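Temenance adds woven bed mats to its bedroom range

Temenance will supply a woven bed mat for small bedrooms from May. The mat is laid over the bed and can be used together with a quilt. It is sold in two sizes, and each comes with a storage sleeve. The first production run is 4,000 units. 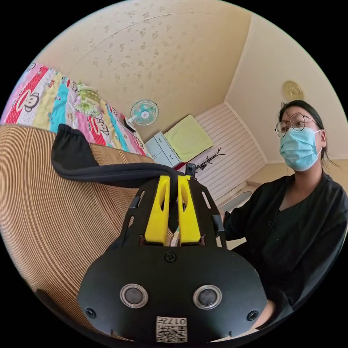
Woven bed mat in light tan and brown, with a patchwork quilt in a monkey print.

The mats were tested in 14 households over 45 nights. Testers recorded slippage and surface wear each morning. "Edge wear was the main point we corrected before production," said product manager Dorottya Deák. The revised edge is fitted to both sizes.

Trade orders are handled by Estalo. Samples are available on request from Njoroge Ndung'u, trade sales.

Contact | Press office | © Temenance. All rights reserved. | Back to top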